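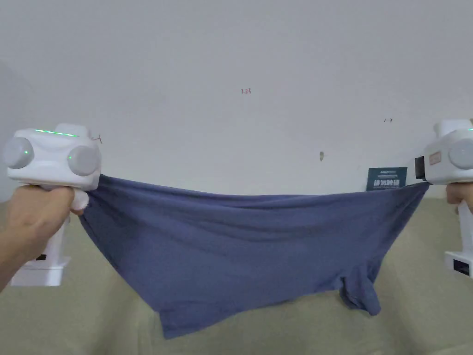
How Cloth Is Made: From Fibre to Fabric

Cloth is a sheet made from threads. The threads are made from fibres. A fibre is a very thin strand, much longer than it is wide. A single cotton fibre is thinner than a hair from your head and only about as long as the top joint of your thumb.

By Zane Ozoliņš
2024-08-12

This site uses cookies to remember your reading level. Accept | Change settings

Where fibres come from

Fibres are sorted into two groups. Natural fibres come from plants and animals. Cotton grows around the seeds of the cotton plant. Linen comes from the stem of the flax plant. Wool is the coat of a sheep. Silk is spun by a caterpillar when it makes its cocoon.

Man-made fibres are produced in factories. Polyester and nylon are usually made from oil. The raw material is melted and pushed through a plate full of tiny holes, like water through a shower head. Each jet cools and sets into a strand.

Spinning

Short fibres pull apart easily. Spinning fixes this. The fibres are first combed so that they lie in the same direction, then drawn out into a loose rope and twisted. The twist presses the fibres against each other, and the rubbing between them (called friction) stops them sliding. The result is yarn.

You can test this with cotton wool. Pull a small piece gently and it comes apart. Twist another piece tightly between your fingers, then pull. It takes more force to break.

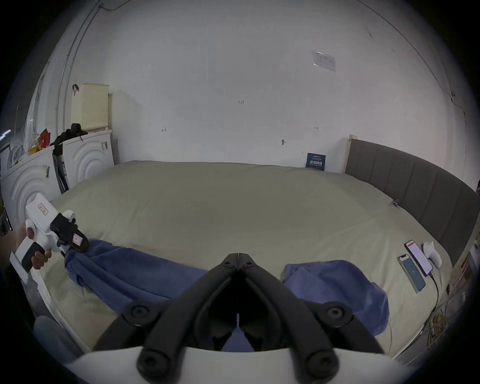

Why does wool feel warm to wear?

Wool fibres are crinkly, so they do not pack closely together. Air is trapped in the gaps. Heat moves slowly through still air, and so your body loses its warmth more slowly.

Weaving

Woven cloth has two sets of yarn. The warp runs the length of the cloth and is held tight on a machine called a loom. The weft runs from side to side. In plain weave, the weft goes over one warp yarn, under the next, over the next, and so on. On the way back it does the opposite.

The school loom at the Skerkeck textile workshop has 240 warp yarns. A child working on it adds 16 rows of weft to make one centimetre of cloth. Factory looms do the same job much faster. One loom at the Dmytriv mill can add 678 rows in a minute.

Changing the order of overs and unders changes the cloth. Twill weave moves the pattern along by one yarn in each row,

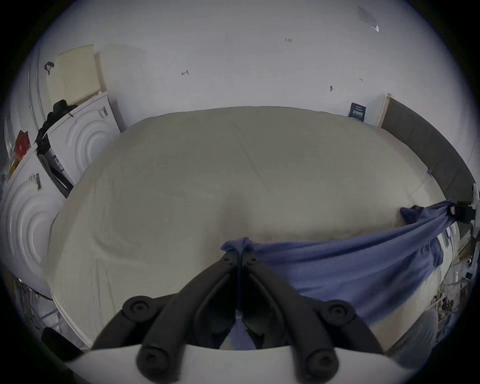
which makes slanting lines on the surface. Denim is a twill. Satin weave lets each yarn pass over several others before it goes under one. Long stretches of yarn lie on top and reflect light evenly, so satin looks shiny. Those long stretches also catch on rough objects more easily.

Knitting

Knitted cloth is made of loops. Each new loop is pulled through an older one. When you tug a knitted jumper, the loops change shape and the cloth stretches. When you let go, they mostly return to their old shape. Woven cloth has no loops and usually stretches much less, except when it is pulled from corner to corner.
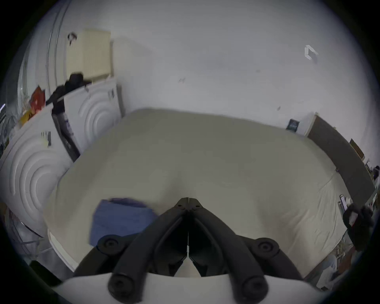
Colour can be added at three stages. Loose fibre can be dyed before it is spun, yarn can be dyed before it is woven, or the finished cloth can be dyed in one piece. Dye has to stick to the fibre or it will come out in the wash. Undyed cotton is normally a creamy off-white, and most of it is bleached before dyeing so that the colour comes out even. The folded cloth on the left is blue, a colour that for centuries came mainly from the leaves of plants such as indigo and woad. Today most blue dye is made in factories.

Words to know

Fibre: a very thin strand.
Yarn: fibres twisted together.
Warp: the yarns held tight on a loom.
Weft: the yarn that crosses the warp.

More from this section
How Paper Is Made
Why Soap Makes Bubbles
The Flax Fields of Tultier
What Is a Dye?
Rope, String and Knots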